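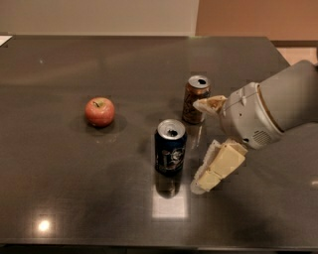
*An apple, two open cans and a gripper on a polished table.*

# The Arm Is the Cheap Part

Every sales deck I have read this year puts the price of the robot arm on its own page, in large type. The page after it, the one with the grippers, the support plan and the room it all has to sit in, tends to be harder to find.

Baltasar Quezada has been burned by that second page. He plans equipment spending for Zamudio, a company that runs staff cafeterias and break rooms, and in September he has to tell his bosses whether to put money into table-clearing arms. He has quotes from two vendors, Medero and Komico. They are not easy to compare.

Medero sells the arm outright and charges for everything else by the item. Komico rents the whole package by the month and calls the software "included," a word Quezada has circled in red on his printout. Included until when? The contract covers 17 months. After that, the rate is "subject to review."

"I asked them what review meant," he says. "They sent me a brochure."

Then there are the fingers. Soft gripping pads wear out, and no one will commit to how fast. Medero's quote allows for two replacement sets a year. Quezada called Plumura, a repair shop that services arms from several makers, and was told to budget for more than that if the thing would be handling cans all day. Plumura sells replacement sets, so he took that with some salt too.

What does he get for the money? The pitch is simple enough. An arm picks up what people leave behind and sorts it. An apple goes one way, a can goes another. But an open can may be empty or half full, and a half-full can tipped over a dark, shiny tabletop is a job for a person with a rag. Neither quote says who pays for that person. Both savings estimates assume there isn't one.

Quezada built his own spreadsheet with 45 line items. The arm is one of them. Others include floor work, wiring, insurance, staff training, a spare controller and the hours lost while somebody waits on hold with support. I asked whether any vendor had offered to fill in the blank cells. Medero did a few. Komico said it would get back to him.

My advice to anyone in his chair is to ask for a paid trial in your own room, with your own tables and your own trash, and to get the price of the second year in writing before it starts. If a vendor balks at either one, keep the money. The tables are getting cleared now.

Quezada hasn't decided. He is leaning toward renting one arm for one site and leaving the rest of the line blank until next year's budget.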